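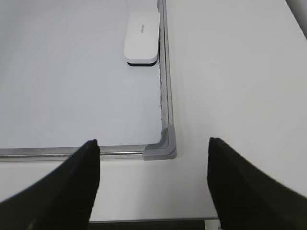

Zokmont wrist-only training kit, version 2
Reviewed February 7, 2018

Zokmont is a software kit for teaching a two-finger gripper to do table-top jobs using only the camera at the wrist. It comes from Tranine, who also sell the camera bracket, and it is based on a method Toshio Hosoda worked out for handling flat and shiny things. We have had it running at Purkcombe since October. This review covers the method more than the packaging, as that is what most people have asked me about.

The idea is simple enough. You move the arm by hand through the job, the kit records the camera view and the finger opening, and a network learns to predict the next short stretch of movement. There is no overhead camera and no model of the objects. What is new is how the kit treats distance. Most systems of this type learn one policy for the whole reach. Hosoda's splits it into a far part and a near part, trained separately, with a small third network deciding when to hand over. The claim is that the near part can then give up on recognising objects and just follow edges, shading and the position of its own fingers.

Our test job was whiteboard work: find the eraser on a board lying flat, pick it up by its long sides, wipe a marked patch and put the eraser back inside the frame. I chose it partly because it looks easy and partly because white boards on white tables are hard on cameras. There is not much to hold on to apart from the rails and the corners.

Setting up

Installation took a morning. The calibration routine is good. It asks you to open and close the fingers a few times against a plain background and works out the rest. The manual is thin on lighting, and you should know that the default exposure setting is far too bright for pale surfaces. Turn it down before you record anything. I didn't, and threw away two days of work.

The kit ships with a starter network trained on 3000 episodes of general picking, and you add your own on top. Wim Dijkstra and I recorded 639 of the whiteboard job over five weeks, swapping over when our arms got tired. That is a lot of dull work. Tranine suggest you can manage with far fewer, and for plain picking I think you could. For the wiping I doubt it.

How it did

We ran 1547 attempts in all, with the board moved between each. The far part is the best I have used. It brought the fingers to within reach of the eraser nearly every time, including when the board was turned or pushed close to the table edge. A single-policy version trained on the same recordings often drifted along a rail and stopped at the corner cap, apparently taking it for something worth picking up. The split version did this now and then in the first week and hardly at all once we had added recordings that began over the corners.

The near part is more mixed. When the eraser was well clear of the frame, it picked up cleanly a little over four times in five. When the eraser was close to a side rail, so that one finger had to go down into a narrow gap, that fell to about half. The failures were mostly of one sort. The finger came down on the metal, the arm felt the push and backed off, and then it tried the same thing again. There is no memory of the last attempt in the near network, so it will keep doing this until you stop it.

I spent some time looking through the recorded views to see what the near part has to work with, and it is not much. Once the fingers are close together and deep among pale surfaces, you get two blank areas, some shadow, a bright reflection or two and whatever edge happens to run between them.

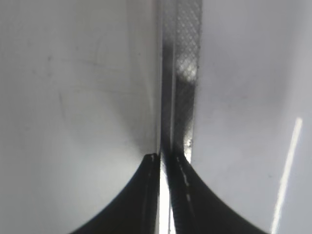 Given so little, I am surprised it does as well as it does. We tried covering parts of the view to find out what mattered. Hiding the fingertips ruined it. Hiding the outer thirds made almost no difference, which supports Hosoda's point that the near part follows its own fingers and the nearest edge. Glare was the other big factor. A streak of reflected light can look a lot like an edge, and on a few runs the gripper lined itself up neatly with one. Moving the lamp cured it. Adding recordings with the lamp in different places helped too, though more slowly.

The handover network worked without fuss. I had expected it to flicker between near and far, and it rarely did. If you want to adjust the handover point yourself, the setting is in the advanced menu under a name that has nothing to do with distance – look for "blend floor".

Wiping was fine on light marks and poor on heavy ones. The kit has no proper sense of how hard it is pressing beyond a stop limit, so it goes over the patch the same way whether the ink is coming off or not.

Against the alternatives

The obvious comparison is the Kruger package, which uses an overhead camera as well. Kruger was better at the rail cases, and worse whenever the arm blocked its own overhead view. It also needs a good deal more space and a fixed stand. If your table stays put, I would look at Kruger first. If you move the arm between benches, as we do, Zokmont is much less trouble.

Small complaints: the recorder fills its buffer at 2000 frames and stops without a sound, so keep an eye on the counter. The bracket screws work loose. Exported logs have no column for the lamp setting, and we ended up keeping ours in a notebook.

Would I buy it again? Yes, for reaching and ordinary picking. For anything that ends with a finger in a tight gap I would wait for the next version, which Tranine say will let the near part see its last few attempts. We are keeping our recordings so we can train on the same set when it arrives.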